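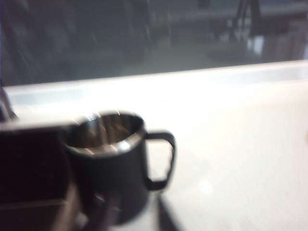
Dark mug with a metallic interior and a loop handle.

Brown film inside office mugs that returns after washing

Lomstead Community Help: Household and Workplace: Kitchen and Break Room

Posted by Gramamstead Office Services, 2018-06-26

Our office in Gramamstead provides reusable drinkware to staff in place of disposable cups. The stock consists of metal-lined mugs with a dark outer coating, together with a smaller number of plain white ceramic mugs that remained from an earlier purchase. Total stock is 474 pieces across both floors. All of it is washed on site in two under-counter dishwashers, and the machines are run at midday and again at the close of business.

Over the past several months the insides of the mugs have developed a brown film. It is heaviest near the bottom and just below the usual fill line. The film does not come off in the dishwasher. It can be removed from the ceramic mugs with a scouring pad, but the pad leaves fine scratches on metal and we have told staff to stop using it. Soaking in hot water with ordinary dish liquid has made no difference to either type.

The following may be relevant. The building is on the Mottram water supply, which is known to be hard. We changed detergent in the spring, from powder to an all-in-one tablet, for reasons of storage. Coffee is made in bulk and held in insulated pots, and a large share of staff drink black tea. Mugs are often left on desks until the end of the day.

Advice is requested on three matters. First, what is the film, and does it present any health concern? Second, what method of removal is suitable for a large number of mugs and will not damage the lining or the outer coating? Third, can the film be prevented without going back to disposable cups? We would prefer a method that can be written into our break room instructions and carried out by any member of staff. Products with a strong smell cannot be used, as the kitchen on the upper floor opens directly onto a meeting area.

Follow-up from the same poster: The dishwashers were last serviced in the winter. The salt compartment was found to be empty in one of them. We do not know how long it had been so.

3 replies

Brendel Kitchen Advisory

The film you describe is in all likelihood a combination of tannin and mineral scale. Tannins are the compounds that give tea and coffee much of their color. They cling to most surfaces when a drink is left to stand, and they cling far more readily where a thin layer of scale is already present. Hard water supplies that layer. This explains why dish liquid has had little effect: it is made to lift grease, and there is very little grease in the deposit.

The film is unsightly and can affect the taste of a drink. In ordinary circumstances it is not regarded as harmful. A mug that has been left for several days with milk in it is a separate matter and should be washed thoroughly before any stain treatment is attempted.

For removal we advise treating the scale and the stain as two jobs, carried out in the order given.

To remove scale, dissolve citric acid powder in hot water at the strength stated on the package for kettles. Fill each mug to just below the rim and leave it to stand until the chalky roughness has gone. Test with a finger after rinsing. Pour away, rinse well and proceed to the second stage. White vinegar will do the same work, but you have mentioned smell, and vinegar would not be acceptable beside a meeting area.

To remove the stain, use a cleaner based on sodium percarbonate, often sold as oxygen bleach. It has little odor. Choose one without added fragrance and confirm that the label permits use on articles that come into contact with food. Fill the mug with hot water, add the cleaner, and leave it uncovered. Do not fit a lid at this stage under any circumstances, as the solution gives off gas and pressure can build up. Rinse at least twice with clean water.

Several cautions apply to metal-lined mugs in particular.

Do not use chlorine bleach. It can pit stainless steel, and the pits will hold stain more firmly than the smooth surface did.

Do not use steel wool or a scouring pad. A soft bottle brush is sufficient once the deposit has been loosened.

Do not submerge the mug in the cleaning solution unless the maker allows it. Fill the inside only. Dark outer coatings vary a great deal in quality, and some become dull or patchy after a long soak. The same point applies to any handle that has been attached separately.

Do not mix the two solutions. The first must be rinsed away before the second is added.

With respect to quantity, we would not attempt the entire stock in one session. Two floors of mugs will require a good deal of counter space, and staff will still need something to drink from. Work through one cabinet at a time and keep treated mugs apart from untreated ones. A tray of 18 is a manageable batch for one person at a standard kitchen sink.

On prevention, the empty salt compartment should be your first concern. A dishwasher with a built-in softener cannot soften water without salt. Fill the compartment with dishwasher salt, set the hardness level according to the figure published by your water supplier, and run an empty cycle to clear any spilled grains. Many all-in-one tablets are intended to stand in for salt, but they often fall short where the water is very hard. Please also check the filter and the spray arms for scale.

Where the mugs are loaded matters as well. Narrow mugs placed upright, or nested against one another at a steep angle, will not receive enough water inside. They should be placed on the upper rack, open end down, with a clear space between them. You should also confirm that the metal-lined type is approved for the dishwasher. A number of double-walled designs are not, and repeated washing can weaken the seal between the walls. If water can be heard moving inside the wall of a mug, that mug should be withdrawn.

Mottram Tenant

Same water here. Baking soda on a damp cloth works fine for us on the white ones. Takes a bit of rubbing. Have not tried it on metal. We stopped using tablets last July and went back to powder, and the mugs came out better, though we also cleaned the filter that week so I can't say which of the two did it.

Denture tablets also work if you only have a few to do.

Lomstead Facilities Forum, Catering Section

We concur with the greater part of the first reply and wish to add some remarks on procedure.

Our members manage shared kitchens in a number of buildings, one of which has 200 occupants. In our experience the cleaning method is seldom the main difficulty. The difficulty is the length of time that drinks stand in the mug. A deep clean will produce a good result, and the film will then return if mugs continue to stay on desks through the afternoon. We suggest the following wording for a break room notice, which you are free to adapt:

"Please empty and rinse your mug with cold or warm water as soon as you have finished your drink. Place it upside down on the upper rack of the dishwasher. Please do not use scouring pads on any mug. Mugs with visible staining should be placed on the marked tray for treatment."

The marked tray is of practical value. It allows staining to be dealt with while it is light, when a short soak is enough, and it removes the need for a large clean at intervals. One designated person should mix and pour the solutions. We do not recommend that cleaning powders be left out for general use, and any container into which a powder has been transferred must carry a label showing its contents and the maker's safety directions.

On the matter of baking soda, it is a mild abrasive. It is generally suitable for glazed ceramic. On a brushed metal interior it may be used gently, in the direction of the grain. On a polished one it may leave a haze, and a trial on a single mug is advisable before it is adopted more widely.

Denture tablets rely on much the same action as oxygen bleach. They are costly for large numbers and are frequently mint scented, a point that may matter in view of your remarks on smell.

Finally, the insulated coffee pots should be included in your schedule. They are subject to the same deposit, they are harder to inspect, and a stained pot will pass a stale taste to every cup poured from it. Treat them with the same two stages, lids removed, and allow them to dry open overnight.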